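Plandine Housing Cooperative
@plandinehousing
Thread: Changes to the shared laundry and bicycle storage at the Prinitz buildings, effective in January. Residents are asked to read all posts before contacting the office.

1/ The laundry room on the ground floor of Prinitz House will move to a booking system. Each household may reserve two sessions per week. Sessions last 90 minutes and include drying time.

2/ Bookings open every Wednesday at 6 p.m. for the following week. Residents without internet access may book by telephone or at the office window during regular hours. 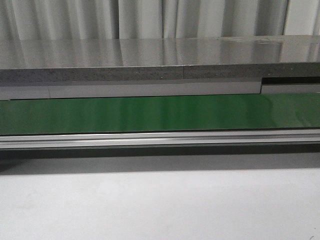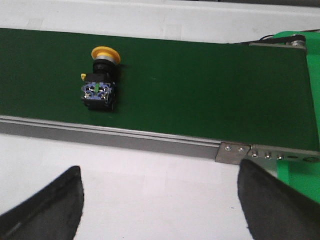 Curtain and steel surface (first photo); push-button switch with yellow head on a green belt (second photo).

3/ A session not claimed within 20 minutes of its start time will be released to other households. Repeated missed sessions will not result in a fee, but the office may ask the household to book by telephone for one month.

4/ The price per wash is unchanged. The price per drying cycle will rise by 10 cents. The cooperative last adjusted this price before the Bretow buildings joined, and electricity costs have gone up since then.

5/ Laundry left in a machine after the end of a session may be moved to the shelf by the next user. Please do not place another household's laundry on the floor or on top of the dryers. Items left on the shelf for more than two weeks will be donated.

6/ Bicycle storage: there are 193 registered bicycles across the Prinitz and Bretow buildings. The racks were planned for fewer, and the inner courtyard must be kept clear for emergency access.

7/ Every bicycle must carry a current tag. Tags are free and available at the office. Please bring your apartment number and a short note of the make and color. Children's bicycles also need a tag. Scooters do not.

8/ Bicycles without a tag at the end of January will be moved to the basement of Bretow House and kept there for six months. Owners may collect them at no charge. Unclaimed bicycles will go to the Pavlović repair shop, which has agreed to restore them for resale at low prices.

9/ About 40 additional spaces will be available along the north wall of Bretow House once the new racks are in place. Cargo bicycles and trailers will have priority in the wider spaces next to the gate.

10/ The gate itself will continue to lock at 10 p.m. The existing key works for the gate, the laundry room and the basement. Lost keys should be reported to the office the same day.

11/ Several residents have asked whether the laundry room will open on public holidays. It will, with the same hours as on Sundays. Quiet hours in the building apply, and the spin cycle should be finished before they begin.

12/ Written comments on these rules may be left in the office mailbox until the end of the month. Replies will be posted on the notice boards in both buildings.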